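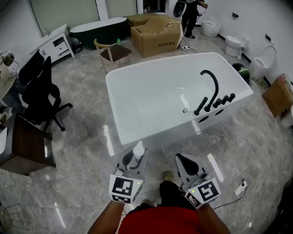 Downhills are destroying my legs. How do I get ready for a hilly race when I live somewhere flat?

Posted in Running > Trails and Hills

flatland_shuffler

Hi everybody! I've been reading this board for ages and finally have something to ask. I signed up for the Purnard Ridge Run (so excited!) and it has 1,362 feet of climbing, all of it packed into the middle, and then you give nearly all of it back on one long gravel descent to the finish. I've run plenty of road races and my general fitness is good. The trouble is that I live in Rosales, where the biggest bump for miles is the highway overpass.

Last month I drove out to Harero to run the hills there, just to see what I was in for. Going up was hard but fine. I walked the steep bits, ate half a peanut butter sandwich at the top, loved every minute. Then I came down, and I thought I was flying! The next morning I could not get down my own front steps. I went down them backwards holding the rail. My quads hurt for days and I lost most of a week of running over it.

So what do I do? Harero is a long drive and I can get there every other weekend at best, maybe less once February weather gets going. The race is in spring. I have a parking garage near work, the overpass, and a gym membership that I mostly use for the shower. The treadmill there goes up but it doesn't go down.

Also, are my shoes part of this? I wore my regular Fundier road shoes and my toes were slamming into the front the entire way down. I was thinking of going up half a size but they fit perfectly well on the flat.

Any ideas welcome, including weird ones. I really want to enjoy that last descent and not just survive it!

gravel_and_granola

Oh, you're going to have so much fun with this. I came from flat country too and hills have turned into my favorite part of running, downhills especially!

First, what happened to you is very normal and it's good news in a way. When you run downhill your quads are braking. They're lengthening while they work, over and over, and that kind of work makes you much more sore than climbing does, even though climbing feels harder on your lungs. But legs adapt to it quickly. One hard downhill session gives you some protection against the next one, and it hangs around for weeks. So that awful Harero trip has already done you a favor. Your next visit should hurt less, provided you don't go twice as far to celebrate.

Here's how I'd use what you have.

The parking garage is great. Ask whoever runs it, go at a quiet time (mine is dead by 7 in the evening), wear something bright and stay off the blind side of the turns. Jog or walk up, run down the ramps with quick, light steps. The first time, do less than you think you should. Go home feeling a little silly about how easy it was. Then see how you feel two mornings later, which is when the soreness peaks for me, and only add more if you can take stairs normally.

At the gym, do slow step-downs. Stand on a low box or the bottom stair, lower one heel to the floor as slowly as you can manage, tap, come back up. They look like nothing and they burn like crazy. Add split squats, again slow on the way down, and some calf raises. I do these after an easy run, never the day before anything hard. And use the treadmill for the climbing part! Steep walking with your hands off the rails is wonderful practice for a race where you'll be hiking some of it anyway.

Then, every other weekend, Harero if you can. Even if you only make it out there a handful of times before the race, you'll be a different runner on the descents. Make the last proper downhill day a couple of weeks out so you start with fresh legs.

On technique, the big one for me was shortening my stride. I used to reach out in front with my foot and land on my heel with a straight knee, and every step was a brake. Now I think about quick feet landing under me, knees soft, arms out a bit wide if it's rough (you'll look like a kid pretending to be an airplane, and it's glorious). Lean very slightly with the slope instead of sitting back. Look several steps ahead and not down at your toes. If you start slapping the ground loudly, slow down until it goes quiet.

About the shoes, try lacing before you buy anything. Use that extra eyelet at the top to make a heel lock and snug it up before the descent. Stop for a moment at the top of the climb and retie if you need to. That fixed my toe problem completely. Trim your toenails a few days before, too. If your toes still hit the end after that, then yes, look at more room up front.

Please come back and tell us how the garage goes!

ramp_rat_35

just run the overpass a lot. thats what i did for 2 years and i was ok on hills. go up easy, come down fast, do it until you get bored. i never did any gym stuff. cool race btw the view off the ridge is amazing!! bring gloves its windy up there

oldtrailshoes

Lots of good stuff above, and I agree with nearly all of it. I'll add a few things because I've run Purnard 5 times and I adore that race.

Pace the top! Everybody reaches the high point, sees the valley open up, and takes off. I did it my first year and my legs were jelly well before the bottom. The first stretch of the descent is the steepest and it's loose on the outside of the bends, so keep to the inside and hold back there. Once you pass the cattle gate it eases into a long gentle grade, and that's where you can let it rip. You'll pass people the entire way in. It's the best feeling in running, I swear.

I'd be a little careful about coming down the overpass fast over and over, like the poster before me says. It can work, but pavement is hard on the knees and shins if you pile it on quickly. Start with a few at an easy pace mixed into a normal run, and build up. If something hurts in a sharp way, or only on one side, or doesn't clear up in a few days like muscle soreness does, stop and have it looked at.

Don't cut out your regular flat running to make room for all this. You still need the long easy run, and it's what carries you up the climb. I'd swap one weekly workout for hills or garage ramps and leave everything else the way it is.

You can race in road shoes if the course is dry, by the way. It's gravel and hard dirt all the way with one grassy bit near the start. After rain I'd want some lugs, mostly for the grassy bit.

Oh, and practice eating before the descent! Chewing while bouncing downhill is a skill I've never learned. I take something at the top, walk while I swallow it, and go.

flatland_shuffler

This is amazing, thank you all so much! I tried the heel lock lacing around the living room last night and my foot stays put, I can't believe I've ignored that extra hole all these years. The garage attendant said evenings are fine as long as I stay off the bottom level. First go is tomorrow after work and I promise to do less than I want to. Gloves are on the list, and I'll be looking out for that cattle gate!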